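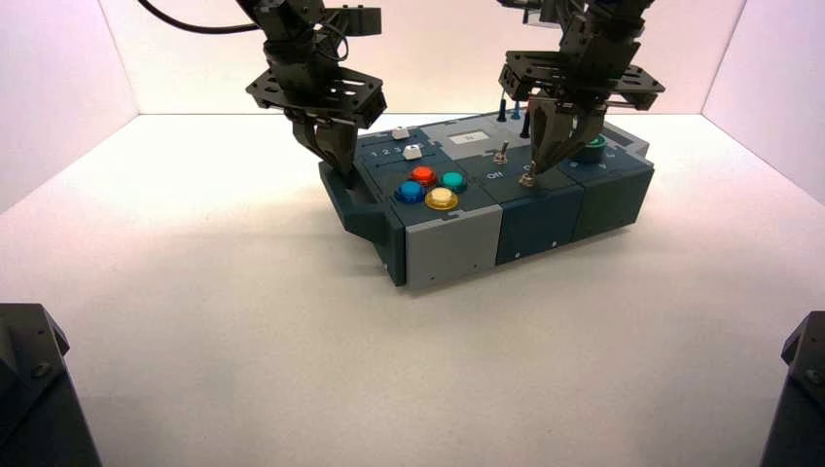 The task board on the bench at Hulton, both arms down.

About Skistine

We try grippers so you don't have to buy six of them first. Small shop, one long room in Hulton, a second bench over at Tallham when that one's free. Rostyslav Hrytsenko started it in November, after too many years reading spec sheets that left out the part he needed. Mostly fingers and wrist cameras. Some controllers. Arms if you ship them to us and pay for the crate.

What we do - you send a gripper, we bolt it on, we run it on the same board as everybody else's. Sliders, push buttons, toggles, test leads, a knob. Same white box, same lights. You get the logs and a short write-up, good or bad. We don't do rankings and we don't sell hardware.
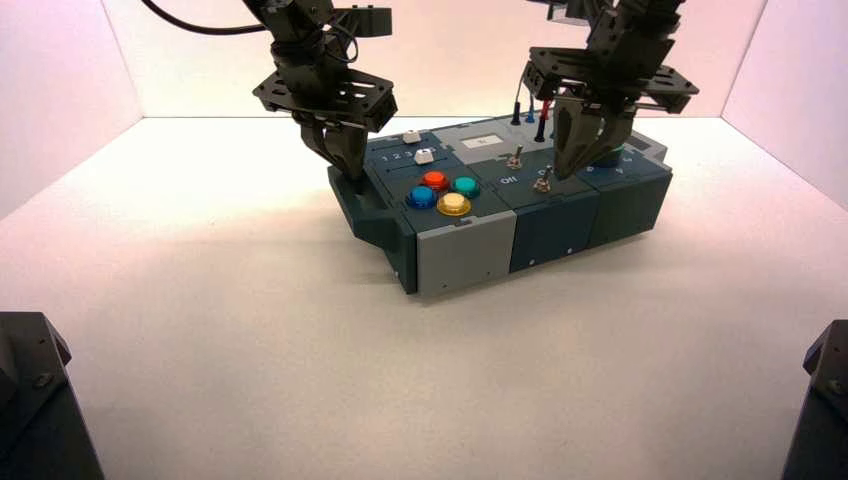

Turnaround is 12 working days if the mounting plate fits, longer if we have to drill. Please send the bolt pattern. Please. A standard run is 800 attempts per finger set, split over 2 controllers, and you can sit in for any of it by video. Bring your own code or use ours, either is fine. Ours is ugly but it's commented.
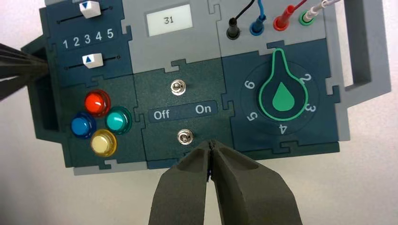 Wrist cameras are the thing we get asked about most now. An overhead view is nice for the big moves, then the arm gets in its own way and you're guessing. So we look at what the camera can still read with the fingers in the shot: the Off and On strip between the toggles, the 31 on the little display, the numbers round the dial. If your lens can't hold those we'll tell you, and which mount we'd try next. Foam pads are a seperate test, ask for the pad sheet.

Oltmanns was our first paying customer and still sends us fingers, usualy with a note saying "rush". We now have 20 sets on the shelf, tagged by tip shape. Tapered tips, wide tips, padded. Visitors can handle all of them except the ones under NDA.

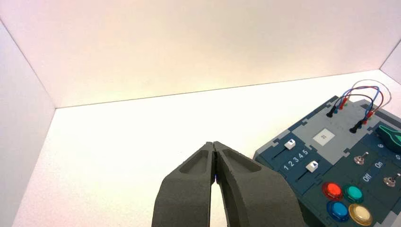 Fingertips close together, seen from the wrist, sliders and buttons to the right.

Visits by appointment, ring first - the Hulton door sticks and we don't always hear the bell. Parcels to Hulton only, not Tallham. Put your return address inside the box too.

Page updated 25 February 2023. Price list still to come.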